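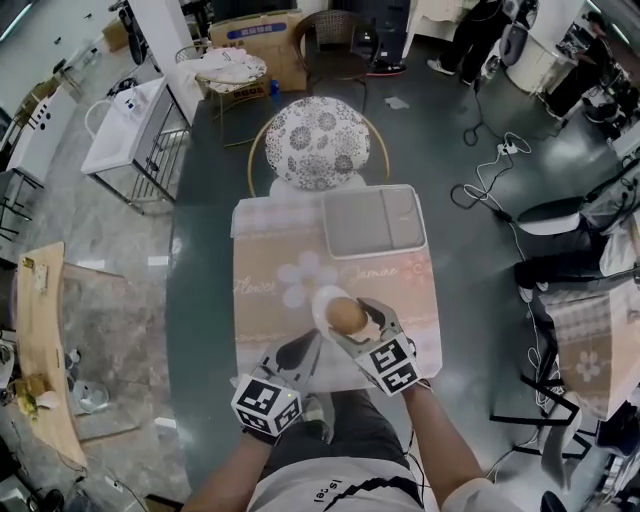

Brown egg and small white cup on a printed placemat.

Jestum Wipe-Clean Placemat, Rectangular
Made by Namex, Harkamcombe

Product overview
The Jestum is a single-layer table mat for daily use in homes, cafes and staff dining rooms. It protects the table from plate marks, spills and moderate heat. The printed layer sits under a clear top coat, so the pattern does not come into contact with food or cleaning products. The mat lies flat out of the tube after an hour at room temperature — longer in an unheated store.

Specifications
Item type: placemat, rectangular, square corners
Surface: clear coat, matte
Underside: plain, non-slip
Weight: 78 g
Edges: heat cut, no stitching
Pack size: 2 mats
Print: one side only
Use: indoor

Heat
Suitable for warm plates, soup bowls, cups and egg cups. Not suitable for pans straight from the stove or dishes straight from the oven. Use a trivet under anything hotter than 167 °F. Brief contact above this limit may leave a dull ring in the top coat. The ring does not affect cleaning but cannot be polished out.

Cleaning
Wipe with a damp cloth and a small amount of dish soap. Dry before stacking. Egg yolk, tomato and turmeric should be wiped off the same day. Dried yolk can be softened with a wet cloth left in place for a few minutes. Do not use scouring pads, bleach or solvent cleaners. Do not put the mat in a dishwasher or washing machine.

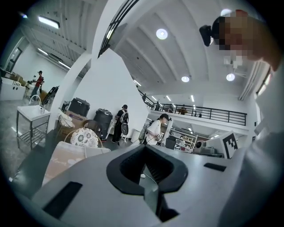

Storage is flat or rolled, printed side out. Do not fold. A fold line will remain visible and the coat may crack along it after repeated use. Mats kept in a drawer should not be placed under cutlery trays or other heavy items. Keep away from radiators and direct sun, as pale colors in the print will yellow over time.

Color and print variation
Mats are cut from a continuous printed roll. The position of the pattern varies from one mat to the next, and lettering near an edge may be trimmed. Mats in the same pack come from the same roll but are not matched. For larger tables, order all packs together and note this on the order form.

Customer notes
"Bought for the breakfast room. The underside grips well on a painted table. It slides a little on glass." — Afia Nutsugah

"Fine for daily use. I would have liked rounded corners, and the coat marks if you drag a stoneware bowl across it." — Bart Van der Linden

Ordering
Sold by the pack. Trade orders are packed in tubes and leave Harkamcombe within 2 working days. Unused mats may be returned in the original tube. Trimmed or marked mats cannot be accepted.

The round version and the matching Nguyen table runner are listed separately. The runner uses a heavier base and has its own care sheet. Questions on trade quantities go to Kadri Grīnberga in the sales office, mornings only during the February stock check.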